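The workshop in Ullden where two hands teach a third

The door to the workshop is on the side of the building, behind the bicycle racks, and it is easy to walk past it. I walked past it twice. Inside there are benches, a laser cutter which is allowed to work only when the window is open, and a long shelf where members leave things they did not finish. On the lowest part of the shelf there is a robot arm called Arthur.

Arthur was started two winters ago as a project for the dark evenings. The first plan was modest. The members wanted an arm that can take a small box from one place on a table and put it in another place, and they wanted to build it from parts that any person in Ullden could order or print. The arm itself was ready by April. It moved well, it held its position, and it could repeat the same path all night. But if somebody put the box a little to the left, Arthur closed its fingers on the air next to it.

They tried first to write better rules. I was shown the notebook from this time, and it is full of small drawings with angles, crossed out and drawn again. After that they tried to push the arm with the hand and record the joints, but the arm is heavy and the movements came out slow and a little frightened, as when you help a grandparent down the stairs.

The third method is the one they kept. The person who teaches does not touch the arm. He or she holds a gripper in each hand, of the same shape as the one Arthur will use, and does the task in the ordinary way at an ordinary table. The movement is recorded, and later a program tries to find what all the recordings have in common. The members call this "lending hands", and on the wall there is a list where you write when you can come and lend yours.

I lent mine for one evening. The grippers are lighter than I expected, but after twenty minutes the wrist begins to complain, mostly from the cable, which always wants to go somewhere else than you. You learn to keep the elbows near the body. You also learn that your own fingers know many things which the jaws do not know. With fingers I can feel when a box starts to slip. With the gripper I must look, and I found that I was bending forward over the table like a watchmaker.

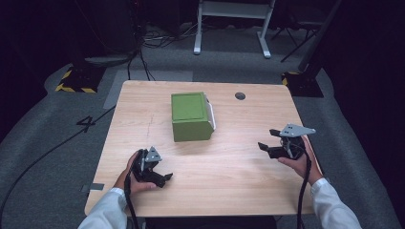 Two hands are too many for such a small job, according to one reader from Wekerness who has built a similar arm in a garage and wrote to us while this article was in preparation. The letter was friendly but firm. One gripper, a good stand and patience would bring the same result for half of the money, it said, and the second hand only gives the program more ways to be confused. "I spent a whole summer on the left hand and then I removed it," the letter ended.

I carried this opinion back to Ullden, and it started a discussion which was longer than the recording session. Some of the members agree. The program must learn what each hand is doing and also what they do together, and this needs many more examples. Others said that a table at home is never so simple. The box has a lid, the jar must be held while it is opened, the towel has two corners. They prefer to suffer now and have two arms later. A second Arthur is already half printed, without a name.

The numbers in the notebook show how much suffering it is. When I visited, the members had kept 1,149 recordings, and they had thrown away 111 more. The rule for throwing away is strict: if the teacher stops to think with the gripper in the air, the recording goes. Arthur learns the hesitation together with the rest, and in an early version it stopped above the box for a moment each time, with great seriousness, before it went down.

The money is easier to explain. Everything together has cost 2,979 euros until now, and 900 of it went to motors that were too weak and are now in the drawer for other projects. The grippers were redrawn many times. The files are shared under the name Dakwood, which was written on the side of a cardboard box in which the first parts were kept, and nobody found a better one.

For a reader who wants to try something similar, the members gave me this advice, and I repeat it as I wrote it down. Begin with one object and do not change it for a month. Fix the table to the floor, or mark its place with tape. Change the position of the object a little after every recording, also to places that are uncomfortable for you. Let different people teach, tall and short, but show them all the same three movements first. Write down the failures on the same day, in the evening you still remember why. And secure the cables before you start - half of the bad recordings in the first month came from a cable that was pulled.

At the end of my evening Arthur was switched on, with the newest version of the program. It went to the box, closed, lifted, and put it down a hand's width from where it should be. One of the members wrote this in the notebook. Then the box was moved to another corner of the bench and Arthur tried again.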